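Gripper cuts the corner when placing, planner says the path is fine. Where do I look?

posted in Motion & Planning
1388 views

kotdale_bench

Hi all, hoping somebody has run into this before me. I've got a single arm on a white table doing bowl sorting, nothing fancy. It picks something light up, carries it over next to the bowls, and sets it down. Perception runs in Trultent, planning is the stock sampler that ships with it, and the trajectory gets handed to the arm controller as a list of waypoints with times on them.

The pick is great. I have no complaints at all about the pick! The trouble is the last bit of the carry. In the viewer the planned path comes in high, stops above the place pose, then goes straight down. The real arm starts dropping before it gets there, so it comes in on a slant. With the blue bowl nearby, that means whatever is in the fingers passes way too close to the rim, and on bad runs it bumps it. 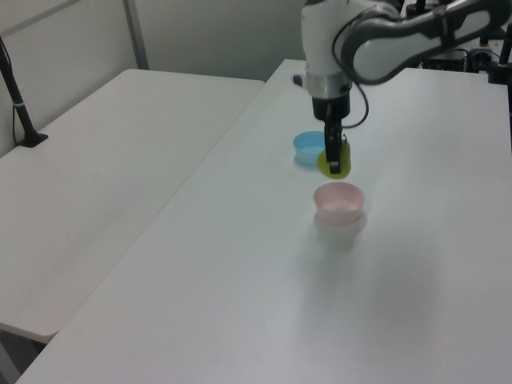
Over the table with the yellow-green piece in the fingers, blue bowl next to it.

Things I've tried:

Slowing everything down. It helps a little, but then the whole cycle drags and the slant is still there.

Making the collision box for the blue bowl bigger. The planner then fails on half the place poses, which I guess makes sense when the target is right beside it.

Redoing the hand-eye calibration, twice. Same numbers both times within a hair, so I don't think the camera is lying to me.

The planned trajectory has 341 points in it, if that matters. I can post the log if anyone wants to read one. Is this a planner thing or a controller thing? I've been staring at it since June and I'm starting to see bowls in my sleep.

nistusero

Controller thing, I'd bet lunch on it. What you're describing is blending. Lots of controllers will round off the corner between two segments so the arm doesn't have to come to a full stop, and your "stop above, then straight down" is exactly the kind of corner they love to round. The viewer draws the path the planner made. It has no clue what the controller did with it afterward.

Quick way to check: record the joint positions the arm reports while it runs, push them through forward kinematics, and plot the fingertip path on top of the planned one. If the two match until just before the hover pose and then the real one dips early, there's your answer.

To fix it, look for a blend radius or zone setting (the name changes from one controller to the next) and set it to zero for the hover waypoint only. Leave it alone everywhere else or the arm will get jerky and you'll hate it. If you can't set it per waypoint, split the job in two: send the carry as one trajectory, wait until the controller reports it's done and the joint velocities are near zero, then send the descent as a second one. It's ugly and it costs you a short pause. I've been running mine that way for ages and never got around to making it prettier.

One more thing. Your descent should be a straight-line Cartesian move, not another call to the sampler. The sampler only cares about getting there without hitting anything, so it can wander sideways on the way down and still call that a success.

And put the bowl's collision box back to its real size before you forget about it. I left a fat one in a config once and spent a whole afternoon wondering why nothing would plan.

meinecke_lab

just turn off the collision checking for the bowls, they're light, who cares if it taps one. works fine here

gluegun_and_gears

Please don't do the one above this, you'll forget it's off.

I agree with nistusero on the blending, but check the object in the gripper too. After the pick, did you attach the held thing to the gripper in the planning scene? If you didn't, the planner thinks the fingers are empty, and it'll happily skim past a rim with a clearance that only works for bare fingertips. That one got me with cups. The path looked perfect in the viewer and the cup wasn't in it anywhere, so of course it looked perfect.

Attach on grasp, detach on release, and add the object back to the world at its new pose. Also see if your time parameterization runs before or after you resample. With 341 points on a carry that short, I'd thin them out, then time them. Mine got noticeably smoother once I did it in that order.

kotdale_bench

Okay, so I plotted it like nistusero said and yep, the real path leaves the planned one right before the hover. I also was not attaching the object, oops. Split the trajectory in two for now, and the descent is coming in straight. Still hunting for the per-waypoint setting in the controller docs (page 1275 of a PDF, wish me luck).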